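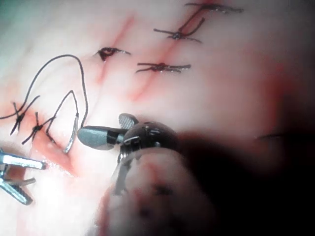

Did I finish the goose chapter today? Only the first half, 755 words, and it stops with the goose still in the bath.

January 23, 2024

Up at six. Rain. I wanted two hours at the kitchen table before work and got one and a half, the boiler having gone out again. Lit it on the third try and sat down with the serial.

The trouble with this chapter is Aunt Clullora. I gave her the name in August when she was only going to be in one scene, complaining about the soup. Now she owns the house, the goose and most of the furniture, and she has to have a reason for locking everyone in for the weekend. Last week the reason was a lost ring. Today I took the ring out. Everybody has read about a lost ring. She now locks the doors to stop Uncle Polon selling the piano, and I think that will hold up, as he has already sold the stool in chapter two and readers will remember it.

I moved the bath upstairs. It was on the ground floor in chapter three, so I went back and changed that as well. The goose has to be heard through the dining room ceiling. I also cut a speech by the vicar that went on for a page. Kept his line about the gravy.

Took the bus to work and read the pages over on the way. Two sentences both had "peered" in them. Changed one to "looked". 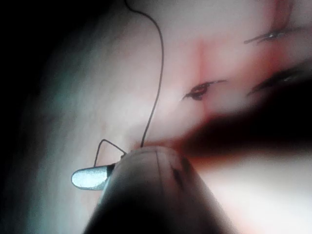
Polon is still too nice. When he steals the spoons he puts one back, and I keep wanting to explain why he does it. Murray Nepia says to leave it in and not explain, and that if I want him worse he should put back the wrong spoon, a cheap one from the kitchen drawer. I have written that down on the card for chapter six. I may use it sooner.

At lunch I went through the comments on chapter four. There were more than usual. Helju Ramanauskas pointed out that the dog is a spaniel on the stairs and a terrier in the pantry. She is right. I have made it a terrier throughout, and it is now called Hollis in every place, where before it was Hollis twice and Horace once. Another reader asked if the lodger is going to turn out to be the missing cousin. I had not thought of that. He isn't, but I might let people go on thinking so for a few more chapters.
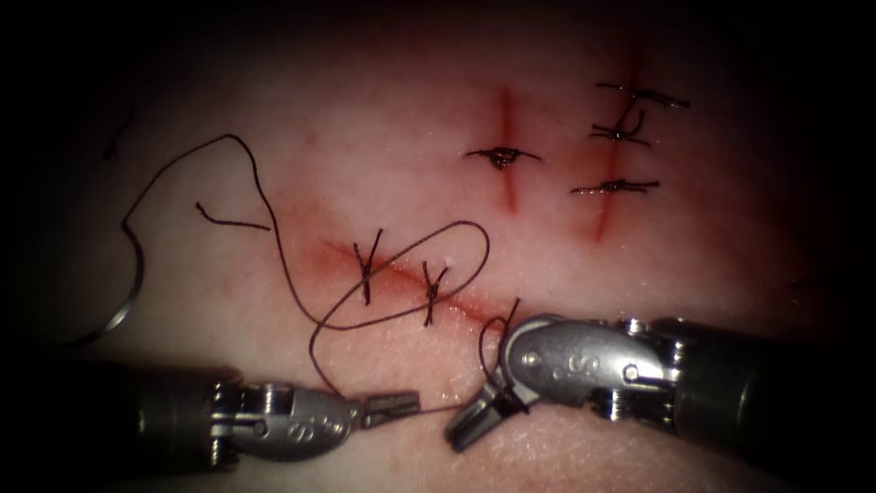 Evening, group at Ngaio's

Five of us at Ngaio Mudgway's, her front room, the heater on. Jairo Huanca read first, the second part of his story about the ferry. It is good and too long. Rhys Kereama had nothing to read but had brought biscuits.

I read the goose chapter as far as it goes. They laughed at the ceiling and at the gravy. Nobody laughed at the long bit with the ladder, so I will cut it down to the ladder falling. Ngaio thought Aunt Clullora should find the goose herself. I had the lodger finding it. I said I would try it both ways.

We set the limit for the next exercise at 60 lines, on the subject of a bad guest.

Home by ten. Crossed out the ladder. Tomorrow: get the goose out of the bath, and decide who pays for the carpet.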